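Teaching the Robot's Hand

By my second coffee, Frida Blöndal had already let me crash a robot into nothing at all, which she told me was the best kind of crash. I'd driven out to Luvstead to learn how you show a machine to move a small box from a conveyor belt to a tray. I figured I'd be good at it. I've been moving boxes my whole life!
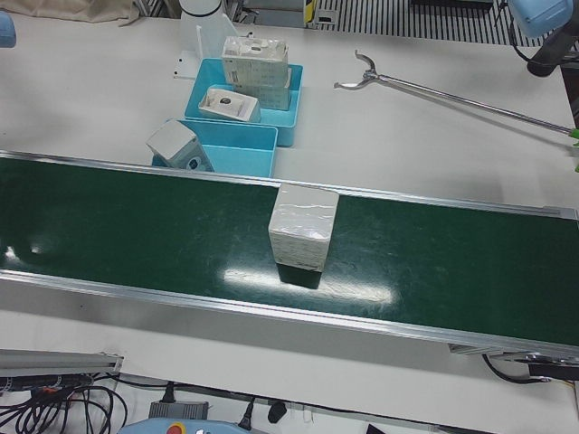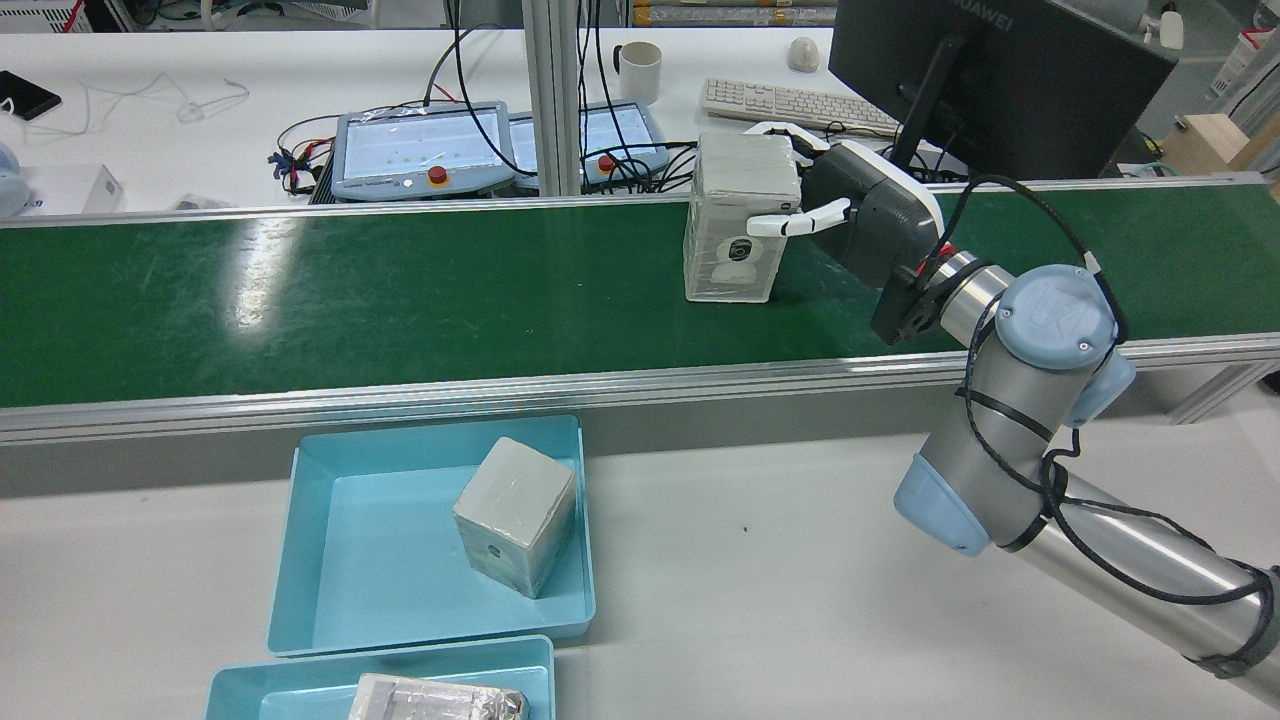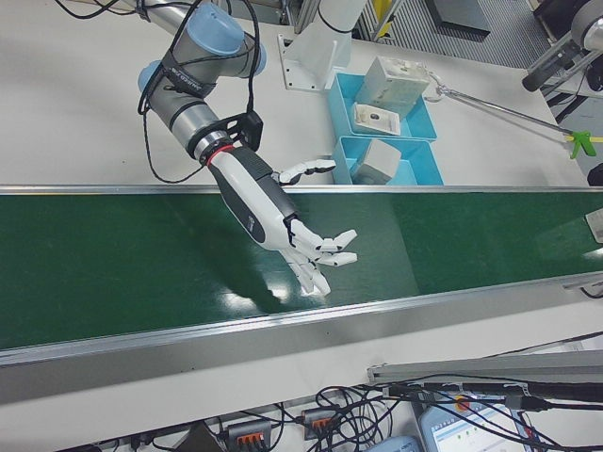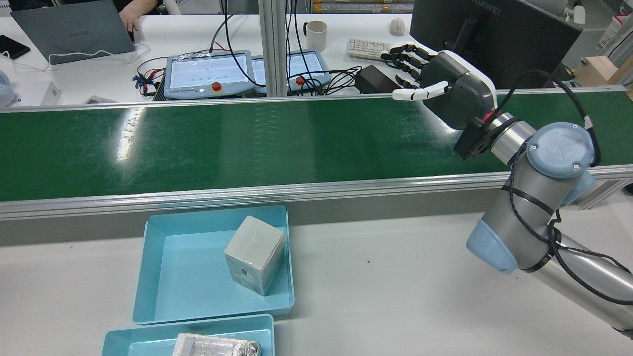

Wrapped boxes, blue trays and the green belt at Luvstead. The second picture shows a two-fingered gripper holding a package; the third and fourth show a robotic hand over the belt.

There are two ways to do the showing, and I tried both. The first is by hand. You take hold of the arm, somebody sets it to go slack, and you walk it through the job like you're teaching a tall, stiff uncle to waltz. It's heavier than it looks and lighter than you fear, if that makes any sense. I kept steering from the wrist. Frida kept tapping me on the elbow (mine, then the robot's) until I got the idea that the whole arm has to come along.

The second way is by remote control, and that's the one that got me sweating. You stand a few feet off, move your own hand, and the robot copies you a blink later. That blink is everything. I'd reach, see no movement, reach a little more, and then the arm would do both reaches at once.

"Slow down and trust it," said Imani Dvorak, who had a sandwich in one hand and was still better at this than me with the other.

My first 13 tries went in the trash, and I mean that literally — she deletes them. A bad demo is worse than no demo, because the robot will happily learn your fumbling along with everything else. Try 15 was the first one she kept. I asked if I could have it framed.

What surprised me is how fussy the plastic wrap makes things. Shrink-wrap is slick, it wrinkles, and it throws the ceiling lights back at you. Squeeze too softly and you don't trust your grip; squeeze too hard and you've dented somebody's new gadget. A person sorts that out with their fingertips and never thinks about it. Driving from across the table, I had only my eyes, and I found myself leaning sideways to peek around the gripper like a kid at a parade.

They want 1,000 good demos of this one job before they start changing it up with new boxes and new tray spots. Imani thinks they'll get there by July. Frida just laughed and handed me the controls again.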